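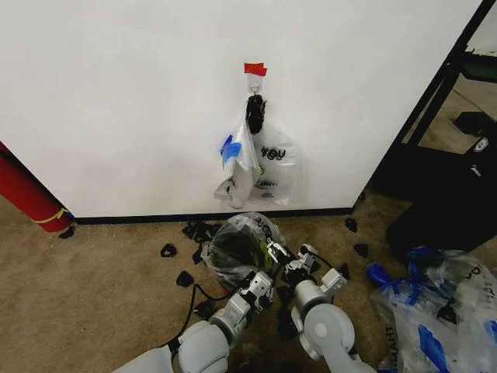
Les robots sauront-ils un jour ranger derrière nous ?

Imprimer | Envoyer par e-mail

26 juin 2019

Ramasser ce qui traîne par terre et le mettre dans un sac : voilà une corvée que n'importe quel enfant de cinq ans sait faire (même s'il faut parfois le lui demander trois fois, les parents qui nous lisent comprendront). Pour une machine, l'affaire reste nettement plus délicate, et c'est justement à ce genre de petites besognes que s'attaque Alura, une jeune société installée à Vorau, qui présentait cette semaine l'avancement de son projet Boros devant un public de commerçants, de gérants d'hôtel et de simples curieux.

Le principe tient en peu de mots. Deux bras blancs, chacun terminé par une pince, travaillent au ras du sol comme le feraient deux mains un peu raides. Sur la moquette, de petits morceaux noirs qui ressemblent à de la mousse ; entre les pinces, un sac en plastique transparent dont il faut tenir l'ouverture. Et c'est bien là que tout se joue, car le plastique souple reste la bête noire du métier. Une boîte garde sa forme quand on la saisit, tandis qu'un sac se froisse, glisse, se referme au mauvais moment et laisse passer la lumière, ce qui trompe volontiers les caméras. Tous ceux qui se sont battus avec un sachet au rayon des légumes auront pour le robot une certaine tendresse !

L'équipe a tenu à donner ses chiffres, et on lui en sait gré, tant ce milieu aime les belles promesses. Sur 439 essais de ramassage et d'ensachage menés depuis novembre, un peu plus de la moitié sont allés jusqu'au bout sans qu'une personne ait à intervenir. Il faut compter 12 minutes pour une tâche qu'un employé expédie en deux, et encore, à condition que le sac ait été préparé à portée des pinces. Les échecs viennent presque toujours du même endroit : une pince lâche le bord du plastique pendant que l'autre va chercher un morceau, le sac s'affaisse, et il faut recommencer.

Faut-il en conclure que la corvée de rangement nous appartient encore pour longtemps ? À la maison, sans doute que oui. Un salon change tous les jours, il y a le chat, les chaussettes, le jouet coincé sous le radiateur -- et l'on imagine mal une paire de bras de cette taille stationner entre le canapé et la table basse. En magasin ou dans un atelier, la réponse est plus nuancée. Les gestes s'y répètent, les déchets d'emballage sont à peu près les mêmes d'un soir à l'autre, et la lenteur gêne moins quand la boutique est fermée et que la machine a toute la nuit devant elle.

C'est d'ailleurs le pari de Godongate, une enseigne d'articles de maison qui accueillera un premier essai dans deux de ses réserves. Les bras y seront chargés de ramasser les chutes de calage et de les mettre en sac, sous la surveillance d'un salarié. L'enseigne précise qu'aucun poste n'est concerné et que le personnel pourra arrêter l'appareil à tout moment. Quant au prix, Alura préfère ne pas en parler pour l'instant, ce que les commerçants présents ont accueilli avec quelques sourires entendus.

On repart de cette présentation plutôt attendri, il faut bien le dire, et pas franchement pressé de ranger son balai -- il y a quelque chose d'attachant à voir tant de savoir-faire mobilisé autour d'un simple sac plastique. L'essai chez Godongate doit commencer en novembre et un premier bilan sera communiqué aux commerçants qui en ont fait la demande.

Imprimer cet article | Envoyer à un ami par e-mail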